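Why Do We Hand Out Cards and Treats at Class Parties?

A class party is a break from the usual school day. Kids bring cards, share a snack and play a game or two. Most schools have a few each year, often in October, December and February. They seem simple, but a lot of them comes from very old habits.

Where did the cards come from?
Long ago, a card had to be written and decorated by hand. Paper cost a lot, and so did sending a letter. Later, printing machines made cards cheap, and mail got cheaper too. After that, ordinary families could send cards to friends, and children began trading them at school.

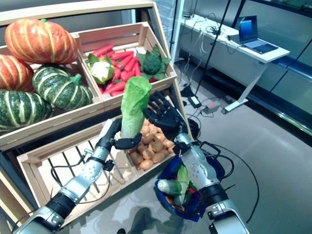

Cards did not have to be fancy. Many were a folded piece of paper with a short verse inside. Some had flaps or tabs that moved when you pulled them. You can make one of these with paper, scissors and a glue stick. It takes 30 minutes if you let the glue dry.

Why does everyone get one?
In many classrooms the rule is that if you bring cards, you bring one for each person. This keeps anyone from being left out. Ask your teacher for a class list and check off each name as you write it.

What about the food?
Sharing food is one of the oldest ways to celebrate. In fall, people ate what had just been picked from the fields. Today a party table may have cupcakes, popcorn or a tray of cut vegetables with dip. Some children have allergies, so many schools ask for food in a sealed package with the label still on it. If you are not sure, bring pencils or stickers. 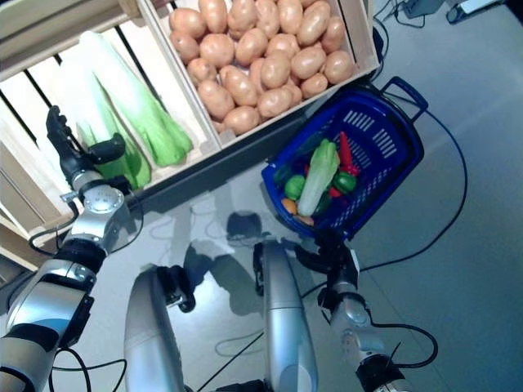
How do you make a pull-tab card?
1. Fold a sheet of stiff paper in half.
2. Ask an adult to help you cut a slot in the front, a little wider than your tab.
3. Cut a strip of paper 5 inches long and slide it through the slot.
4. Glue a small drawing to the top end of the strip.
5. Pull the strip down to hide the drawing. Push it up to show it again.
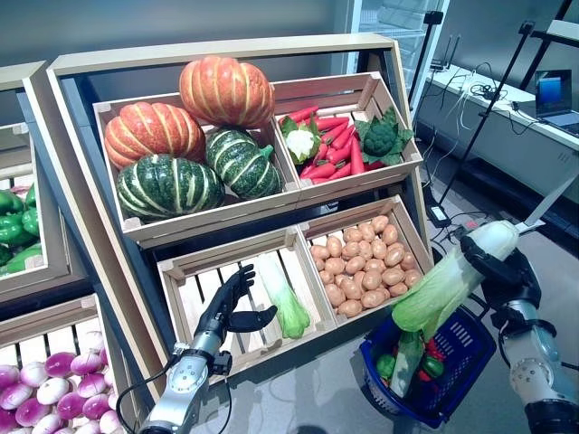 Words to know
Verse: a few lines of writing, often with a rhyme.
Tab: a small piece of paper that you pull or push.
Allergy: when a person's body reacts badly to something, such as a food.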